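We use cookies to keep this site running and to see which pages people read. By staying here you agree to that. Accept / Manage settings

About Us

Updated December 13, 2025, by the owner of Fetska

Hi, and welcome to Fetska! I'm the person behind the counter, the person who answers the email, and (most evenings) the person sweeping up. We sell things for keeping a kitchen in order: wire baskets, jars, drawer dividers, shelf paper, rolls of wrap and foil, labels, hooks, dishcloths. If it helps you find the lid that goes with the pot, I probably have it, or I've been meaning to order it.

I started out with a table at the Duvisville spring market one May, with 20 baskets and a cash box that wouldn't lock. I'd been organizing friends' pantries for free for years, mostly because I can't sit in somebody's kitchen and look at a junk drawer without wanting to get in there. By lunch the baskets were gone and I was writing down people's phone numbers on the back of a grocery receipt. I still have that receipt!

The shop came later. We're at 652 Kollisitz Street in Duvisville, in the narrow storefront with the green door. It used to be a shoe repair place and on humid days the back room still smells a little like polish, which I've grown fond of. There are 3 of us now. One handles the packing and shipping, one does home visits with me, and I do the ordering and far too much of the talking.

People ask how we choose what goes on the shelves. Well, I take everything home first. A basket has to go in and out of my own pantry for a couple of months before I'll sell it, and it gets loaded with potatoes, onions, cans, whatever needs a home that week. I like wire because crumbs fall through and you can see what's hiding at the bottom. I like a tall handle because I'm short and my top shelf isn't. If the corners snag a sweater, back it goes to the supplier, and I send a note with it (the suppliers love me, I'm sure).

Most of our baskets come through El Khatib, a small wholesaler I've been buying from since the market days. They put up with my tiny orders back then and they still pick up the phone when I call about a bent handle.

Then there's the wrap question. I have strong feelings about cling film. It's long, it rolls, it never fits the drawer you want it to fit, and it ends up on top of the fridge where you forget you own it and buy another. My answer is to give it a basket. Lay it in next to the foil and the parchment, park the whole thing near the spot where you put away leftovers, and you're done.
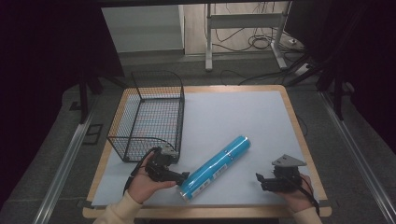

On home visits we start with exactly this sort of small stuff. I clear a table, we pull out one drawer, and everything in it gets a turn: keep, move, or give away. A visit runs 2 hours and we stop when the time is up, even if there's a cabinet left over, as by then everybody's tired and starts keeping things they don't want. You don't need to tidy before we come. Please don't, in fact! I need to see where the scissors really live.

We also take back baskets you bought from us and don't use anymore. Bring them in clean and I'll give you store credit, then they go on the secondhand shelf by the window. That shelf empties fast, so have a look there first if you're on a budget.

Come by when you can. The door sticks in cold weather, so give it a good push, and if you've got a photo of your worst drawer on your phone, I'd love to see it.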